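"I still can't pass a skip without looking in"

The kettle is already on when I get to the little shop in Plustard, and so is the radio, and so are most of the lamps. The owner has been mending and selling second-hand lighting here for four years, and she would rather I didn't use her name ("everyone in town knows it's me anyway, and the rest can ring the bell").

She started with a box of shades from a house clearance in Bedville, bought for two pounds in the rain. "I only wanted the one on top," she says. "Then I got them home and couldn't bear to throw the others out, so I learned to rewire. My father was an electrician, a very patient man, and I rang him every evening at six until he begged for mercy."

Her stock now stands at 73 lamps, and she knows where nearly every one came from. The brass pair in the window belonged to the old Van Damme hotel. The most she has ever charged is £200, for a standard lamp with its original silk, and she felt guilty all the way through March.

What do people get wrong when they light a room? She tops up my tea before answering. "They put one great bright thing in the middle of the ceiling and wonder why nobody wants to sit down. Have a few small ones, low, and put them where you do things. Where you read, where you sew, where you pay the bills and have a little cry."
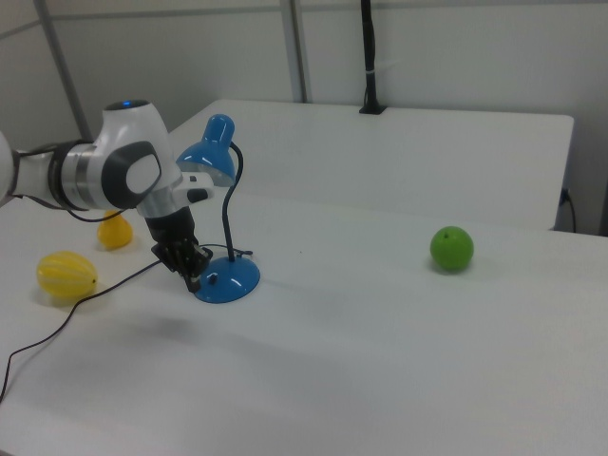 A blue desk lamp with a bendy black neck.

She is fond of desk lamps in particular, the more cheerful the better, and thinks every child should have one for homework. "A bit of colour does you good in November, doesn't it?"

There is talk of a second shop in Titside, though she isn't sure. "I'd have to buy another kettle," she says, and goes off to see who is at the door.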